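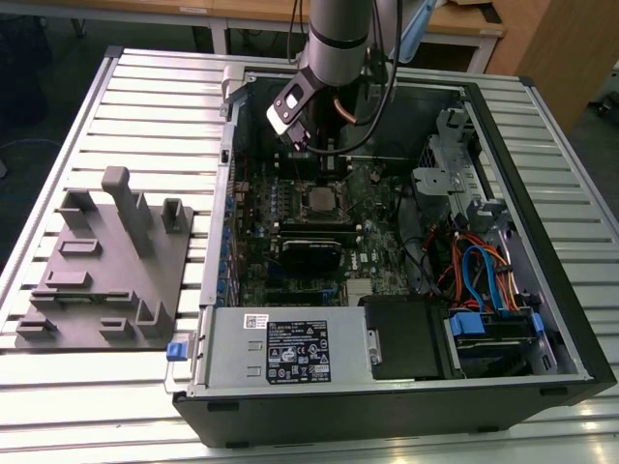
**Figure 3.** Desktop tower on its side, panel removed, with the processor in its socket and no cooler fitted.

### 3.2 Condition of the towers at intake

The Wusance batch comprised 2234 desktop towers, all received at the Sellusard depot between October and the following spring. Each unit was opened on a slotted aluminium bench and laid flat, so that the board, power supply and drive bay could be reached from one side. Towers with bent chassis rails were set apart and are treated in Section 5.
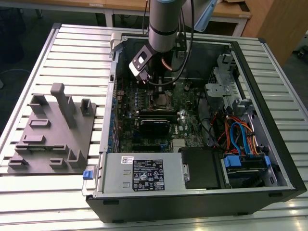

Cabling was the main source of variation between units. Data and power leads had often been rerouted during earlier repairs, and their length beyond the last connector was recorded before any part was withdrawn. Power supplies were left in place until the leads were free - the order recommended by Niven for cases of this depth.

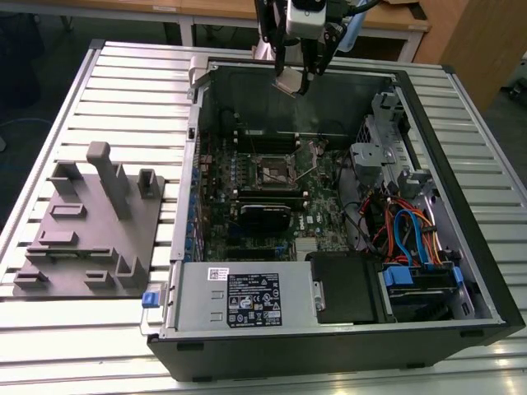

Does the order of removal affect how many boards can be resold? In the Wusance batch it did, and most of the loss came from sockets damaged when the processor was lifted before the surrounding leads had been cleared.

Socket damage was graded by Hamish Niven under a bench lens, using the Pirico scale. Boards with any displaced contact were sent for metal recovery. A second grader repeated the assessment on 80 boards and disagreed on 24 - chiefly at the boundary between the two lowest grades, which were merged in the analysis. Expansion cards were tested separately and their results do not enter the board totals.
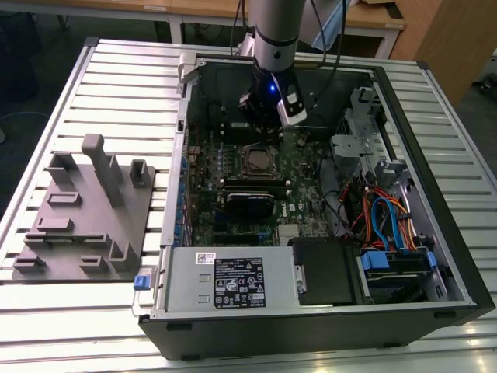
**Figure 4.** Tower with the socket exposed. The power supply and the expansion card are in place.

Memory modules were graded on contact wear alone. The Kravchuk batch of 3357 towers, processed earlier under the same grades, serves as the comparison in Section 4. Its records do not give lead lengths, and that variable is left out of the pooled model.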